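Part 2: Getting the top ready and placing the stand

If you've made it through Part 1, the legs are on, the table is upright and you've probably earned a coffee. I wrote this part after putting together my own Ostine 1897 table, and I've kept it in the order I wish I'd done it myself (I did the stand first and had to lift it all off again, so learn from me!).

What you'll need
Two soft cloths, one for washing and one for drying
A bowl of lukewarm water with a drop of mild dish soap
A tape measure
A set of 6 felt pads, from the small Zavton bag

Checking the top

1. Turn on the room light or open the blinds, then stand at one long side and look across the surface at a low angle. Fingerprints and packing dust show up much better that way.

2. Look over the grain. It's a pale top with fine lines, and the pattern changes quite a bit as you move along it. Mine has a big stretched-out swirl that I took for a water mark the first evening. I rubbed at it for ages. It's the pattern, so leave it alone!

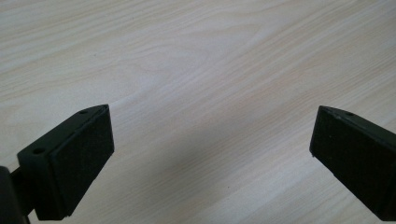 Fig. 4. The long oval swirl in the grain.

3. Run your palm over the whole surface, edges included. If you feel a bump or a rough patch, stop and get in touch with Beyene, where the table was sold, before you put anything on it. They'll want to hear from you while the carton and labels are still around.

Note: The color shifts more than you'd think. Depending on the light you may see beige, gray or even a hint of pink, and I wouldn't send a table back over that.

Washing it down

4. Dip one cloth, wring it out hard, and wipe in the direction of the grain. Short overlapping passes work fine. Wiping across the grain won't ruin anything, but I find it leaves streaks that bug me later.

5. Dry it right away with the second cloth, again with the grain. Then wait an hour, or longer if your kitchen is as damp as mine gets in August.

Caution: No scouring pads, no bleach, no furniture polish. Polish makes the top slick and the stand will slide.
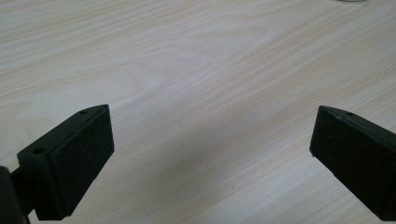 Placing the wire stand

6. Measure the long side of the top. On the 1897 it should come to 159 cm. Decide which end you want the stand at before you carry it over. It's light enough to lift with one hand, but the rods love to catch on sleeves.

7. Stick felt pads wherever the Bosow stand meets the table. Press each one for a slow count of ten. You'll have pads left over, and I keep mine in the cutlery drawer.

8. Set the stand down with the ring at the top. Lower it straight onto the wood and don't drag it, even with the pads on.

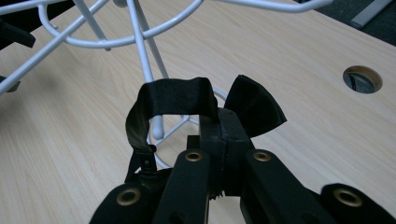
Give the ring a gentle push from the side. If the stand rocks, lift it, turn it a little and try again. A rock that won't go away usually means one pad is on crooked, and you can peel that one off and use a spare.

9. Wipe the white paint with a dry cloth only. If you find a chip, dab on a bit of white metal paint and leave the stand off the table until it has dried.

Shelf and hooks are in Part 3.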